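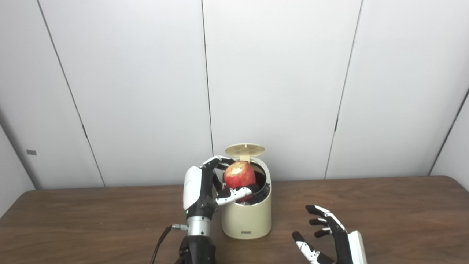 O dia aberto da Fiadzo começou com meia hora de atraso por causa do autocarro que liga a estação de Statden à zona industrial. Éramos 34 inscritos, divididos em dois grupos. Fiquei no segundo, acompanhado por Nhyira Amoah, responsável pelo desenvolvimento de artigos de cozinha e mesa.

A empresa faz recipientes para casa: caixas de pão, latas para café, escorredores e, desde há pouco, caixotes pequenos para restos de comida. A visita pública estava dedicada a estes últimos e à linha a que chamam Prova. O percurso passa por três sítios — armazém de moldes, bancada de acabamento e sala branca — e termina numa cantina onde servem sopa e café.

No armazém de moldes não se pode entrar, só ver da porta. Há 93 moldes em uso, arrumados por diâmetro, e uma prateleira separada para os que aguardam reparação. A nossa guia explicou que um molde de tampa se gasta mais depressa do que um de corpo e que a rebarba aparece primeiro na zona da dobradiça. Passou duas tampas de mão em mão, uma boa e uma rejeitada. Precisei que me apontassem o defeito com a unha.

Na bancada de acabamento trabalham a cor e o aro. O creme do modelo que nos mostraram foi escolhido depois de três tentativas: o primeiro tom saía rosado com luz artificial e o segundo sujava-se à vista. A tampa é um disco redondo de um amarelo muito pálido, com um aro prateado fino à volta. Ao lado do corpo nota-se que as duas cores não são iguais. Perguntei se era de propósito e responderam que sim, para se perceber de longe onde está a tampa. 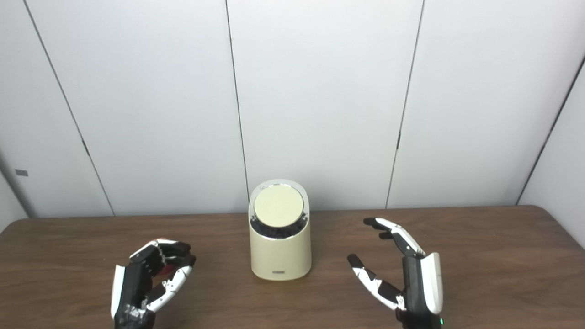 A sala branca

Chamam-lhe assim pelos painéis da parede. É ali que os artigos são vistos em cima de uma mesa, como estariam numa casa, e não numa palete. A mesa é de madeira castanha, de cantos arredondados e com algum brilho. A altura corresponde à de uma bancada de cozinha baixa.

O que se avalia nesta sala é simples. Vê-se se a tampa abre sem arrastar o corpo, se fica levantada e se a abertura chega para aquilo que as pessoas deitam fora. A ficha de cada artigo tem 200 aberturas seguidas, com uma pausa a meio para limpar a base. Com o caixote vazio o corpo desliza com mais facilidade, e por isso repetem uma parte da série com peso dentro.

Uma visitante do nosso grupo quis saber do cheiro. A resposta foi curta: uma tampa deste género não veda, e quem guarda cascas de cebola tem de despejar todos os dias. Gostei da franqueza. Também não prometeram que o corpo pudesse ir à máquina de lavar; recomendam água morna e um pano.

A faixa preta e brilhante por baixo da tampa foi o assunto que mais dividiu o grupo. Fica bem com o creme, mas dedadas em preto brilhante veem-se muito, e numa cozinha há sempre dedos com gordura. Tomaram nota da queixa. Parece que já a tinham ouvido na visita de maio.

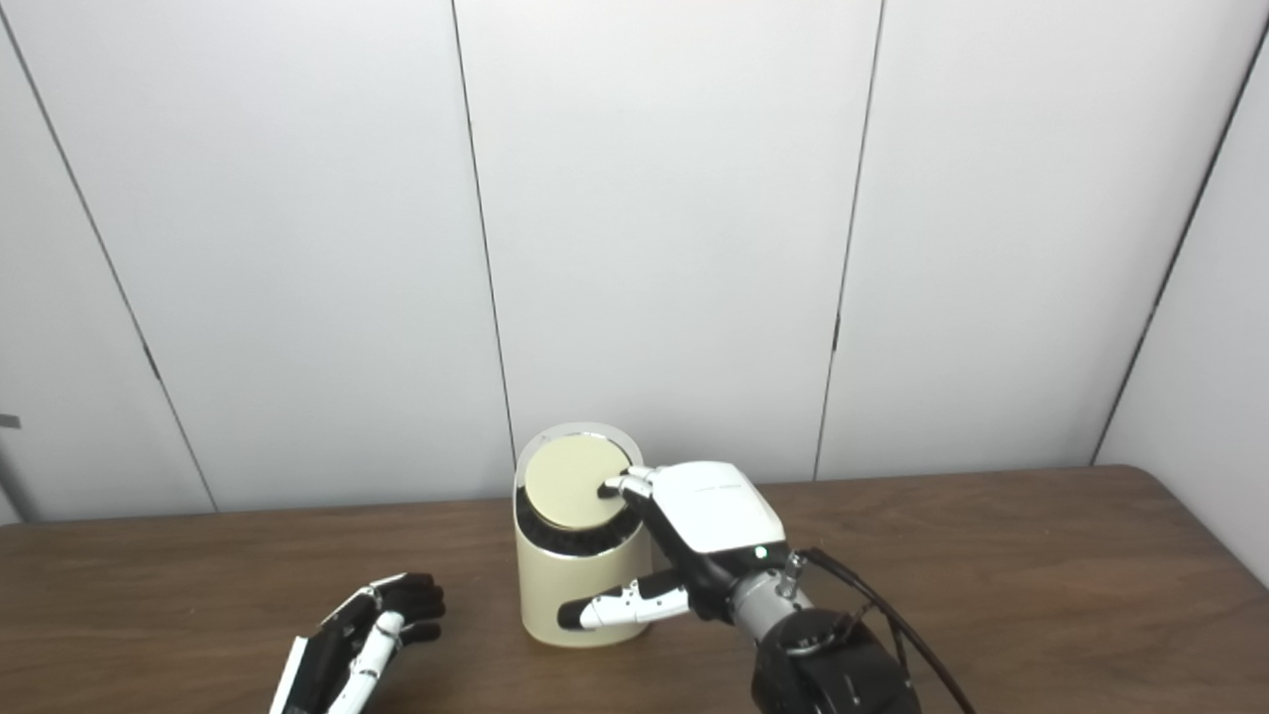
Pusport, 15 de novembro de 2022

Acabo este relato já em casa, com os apontamentos à frente. Falta a parte da maçã.

Para testar a abertura usam fruta verdadeira. Nhyira Amoah disse que experimentaram bolas de borracha durante algum tempo e que não servia: uma bola entra sempre da mesma maneira, enquanto uma maçã tem altos e baixos e às vezes fica encostada ao rebordo. As maçãs vêm do mercado de Statden, das que já não se vendem por estarem tocadas. A que vi era vermelha, um pouco alongada, com uma mancha esbranquiçada perto do topo.

O caixote estava com a tampa levantada para trás, quase na vertical. Nessa posição vê-se o lado de dentro, que tem uma grelha perfurada. Na loja, com a tampa fechada, ninguém repara nela.

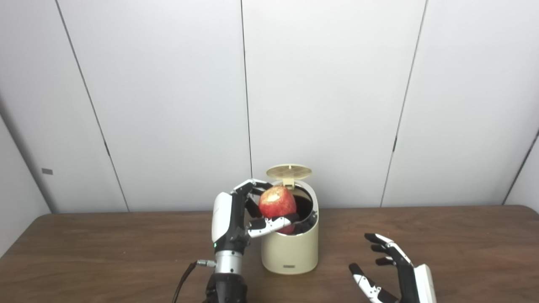
A medida da boca foi decidida a partir disto: uma maçã grande tem de passar com os dedos de quem a segura. Num primeiro desenho a boca era mais estreita e a fruta entrava, mas era preciso largá-la de cima, e quando havia líquido no fundo salpicava. O corpo ficou mais largo e perdeu um pouco de altura.

Na cantina havia uma mesa com artigos de segunda escolha. Comprei uma lata de café com um risco na base. O caixote ainda não estava à venda; a primeira série terá 100 unidades e segue para duas lojas, uma delas aqui em Pusport.

Para quem quiser ir: a inscrição é gratuita e faz-se por telefone. Convém levar calçado fechado, e a última camioneta de regresso sai pouco depois de servirem o café.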